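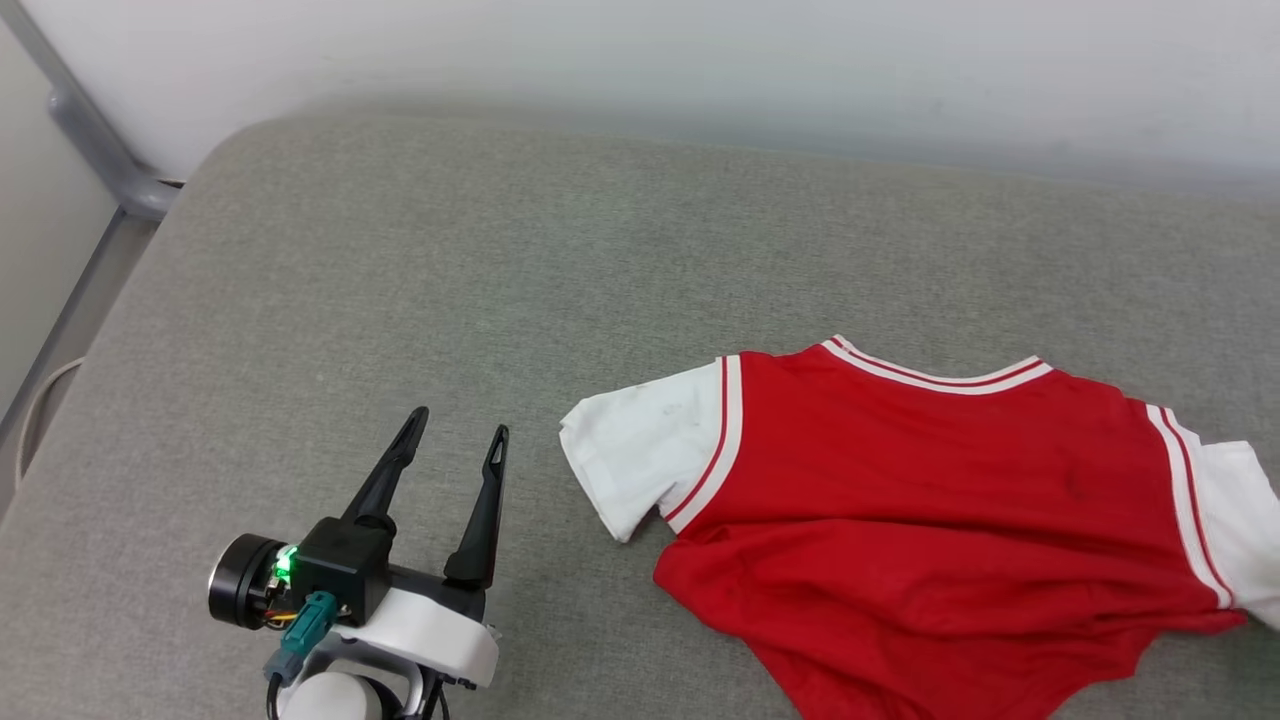
Before you choose fingers for a cloth gripper, you should test them on the real garment and the real surface, and not on a hard table. A table is too kind to the gripper, because the cloth lies flat and the tips can slide under it. For this guide I compared two sets of slotted fingers, the Luvora set and the Baten set, on a soft gray cushion with a red jersey. I like to start from the short white sleeve, since it sticks out from the body and the striped trim shows clearly where the sleeve ends and the armhole begins.

What you need

One arm with a parallel gripper
Two sets of fingers to compare
A wrist camera with a live view
A soft shirt with sleeves
A notebook, or a simple text file

Step 1. Mount the fingers and check the closing

Fix the first set and tighten both screws by hand before you use the key. Lift the arm away from the cushion and close the gripper slowly. Look at the wrist view. The fingers should meet along a straight line, and the tips should be at the same height. A small gap lower down is normal with the flexible type, but if one tip passes in front of the other, take the set off and mount it again. I did this mistake in my first week with the Mavromatis controller and I lost a full afternoon of measurements.

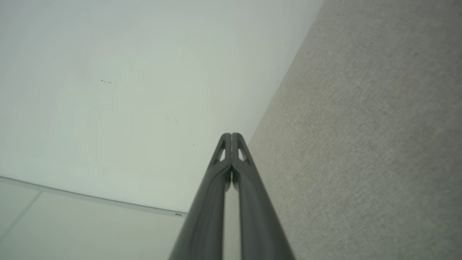 Fingers closed, seen from the wrist camera. The light between them shows as a narrow strip below the slots.

Step 2. Set the closing force

In the Mavromatis panel, open the page "Grip" and put the force limit to 100. The number has no unit in the panel, so please write down your own value and keep it the same for both sets. Set the closing time to 700 milliseconds. A faster closing pushes the cloth away before the tips can catch it, especially with thin sleeves.

Step 3. Approach the sleeve

Open the gripper wide and bring it beside the garment, with the tips a little over the fabric of the cushion. Do not press down yet. Move toward the loose white part first and leave the heavy red body for later. Keep one eye on the distance between the nearer finger and the cloth. In the wrist view this distance looks smaller or bigger depending on the angle, so stop and check also from the head camera.
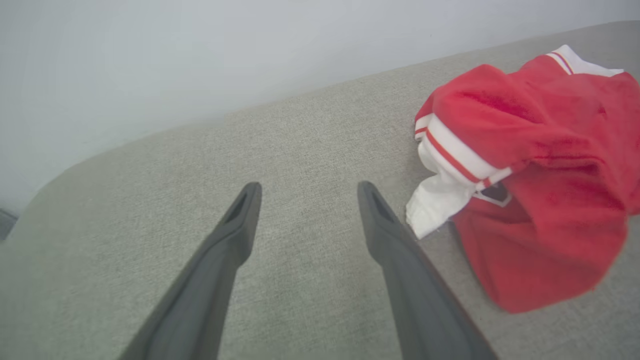
Step 4. Press, close and lift

Lower the tips until the cushion gives a little, then close. Wait 2 seconds and lift straight up. If the cloth falls, write "drop" and the finger set, put the shirt back in a similar position and repeat. Do the same number of tries with each set, otherwise the comparison has no value.

My result

At our bench in Brukumlow the Baten fingers held the sleeve better, but they also pinched the cushion more often. The Luvora fingers were gentler and easier to mount. For shirts on a sofa I will continue with Luvora, and for towels I still have to try.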